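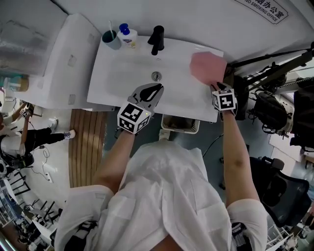 Can a Robot Learn to Clean a Sink?

By Thijs Verbeke
15 March 2025

People who sell robots like to say that a robot can "learn by watching." I have heard it so many times that I've started asking a rude question back: watching what, exactly?

You learned plenty of things by watching. You saw somebody tie a shoe, you tried it, you made a mess, and after a while you could do it. So when a grown-up says a robot does the same, it sounds as if there's a small person in there, paying attention. There isn't. If you want to know what is going on, it helps to look at a build that people are doing themselves, with ordinary tools, in a shared workshop. Ours is called Luststead, and the robot is called Skuter. Skuter is supposed to wipe the sink. We'll get to how well that is going.

Start with the hands

Skuter doesn't have fingers like yours. It has a gripper, which opens and closes and can pinch things. Your hand has 27 bones and skin that feels everything. You can tell a sponge from a bar of soap with your eyes shut. A simple gripper can't.

Now think about the problem. If you clean a sink with your bare hand, you use your thumb, your palm, the sides of your fingers. You might hook one finger around the back of the faucet. Skuter can't copy that, any more than a dog can copy you playing the piano.

So the people do something a bit backward. They wear grippers over their own hands and clean the sink that way. It's slow and it feels clumsy, like buttering toast in oven mitts. But every move they make is a move that a gripper could make too, at least in theory. I'll come back to "in theory," because a lot of trouble hides in there.

What are the cubes for?

On each glove-gripper sits a cube with black-and-white square patterns on its faces. They look like bits of a puzzle. Each pattern is a kind of name tag for a computer. When a camera sees one, the computer can work out which tag it is, how far away it is, and which way it's tilted.

You can try the main idea at home. Draw a thick black square on a piece of paper and hold it up in front of a friend. Walk backward. The square looks smaller. Tilt it, and it stops looking like a square and starts looking squashed. Your friend can make a fair guess at what you did by looking only at the shape. The computer does the same thing with math, and it does it over and over while the hand moves.

Why a cube and not one flat card? Turn your wrist over while your friend is looking at the paper. The drawing disappears. A cube has several sides, so when one tag turns away, another may turn into view.

Please notice the word "may." If your arm gets in the way, or the light makes a shiny spot on the tag, the computer loses the hand. It has to guess or throw that bit away. A person watching you would never think your hand had vanished because your elbow was in front of it.

One sponge, 389 tries

When the Skuter group started in September, the plan on the whiteboard said "wipe the sink." It looked like a short plan.

They have now recorded 389 tries. In each one a person holds a sponge in a gripper and wipes. Left side, right side, the bottom by the drain, and around the faucet, which everyone dislikes. Some tries start with the sponge already in the gripper. Some start with it lying in the bowl. When I first heard that number I thought it was a lot. Then I asked how many of them Skuter could use, and found that 84 had been thrown out. Mostly the tags were hidden for too long. A few were lost when someone dropped the sponge and then picked it up with a bare hand out of habit, and Skuter has no bare hand.

How many times did somebody have to show you how to wipe a sink? I'm guessing once, and I'm guessing you didn't want to know.

So what does it learn?

All those tries become one very long list of numbers. At this moment the hand was there, tilted like so, open this much. At the next moment it was a tiny bit farther along. The computer hunts for patterns in the list, and then, when it sees a sink through its own camera, it works out which small move usually came next.

Read that again and look for the part where it finds out what "clean" means. I couldn't find it either. Skuter has no idea that toothpaste is sticky. If it wipes a spot and the spot is still there, it may well move on, since moving on is what the people did. They moved on when the spot was gone, but the list of numbers doesn't say why.

I think this is the most important thing to know about robots that "learn by watching." They can copy the moving. The reason for the moving stays with the person.

Is it any good?

The last time the group counted, Skuter was given 28 turns at the sink. It held on to the sponge through 11 of them. I wouldn't call that useless. A machine built on a workbench from cheap parts went to the right place and rubbed the right thing, and when it worked, I'll admit that I stood there and grinned.

I'd also say that the sink was always the same sink. It was the same height with the same faucet. Move the sponge to the wrong side and Skuter reached for where it used to be. There are videos on the internet of home robots that seem to do much better. Before you believe one, here are some questions to ask.

Is the video speeded up? Look for a person or a clock in the background.

Is somebody steering the robot from another room?

Is it a kitchen it has never seen before, or one it has practiced in for months?

How many times did it fail before they got this one?

A good builder will answer all of these, and will often be glad you asked. The Skuter group told me about the dropped sponges before I got to my second question.

Try it yourself

You need a pair of kitchen tongs, a dry sponge and a bowl. Put the sponge in the tongs and wipe the whole inside of the bowl. Don't touch anything with your other hand. Now do it with your eyes closed, and let a friend tell you only "left," "right," "up" or "down."

Write down where you got stuck. For me it was the rim, every single time. Next month the group wants to begin on Skuter's second job, which is putting the sponge back where it belongs. They've asked for people to wear the grippers. I've said I'll come, and I've also said I don't think it will be finished by summer.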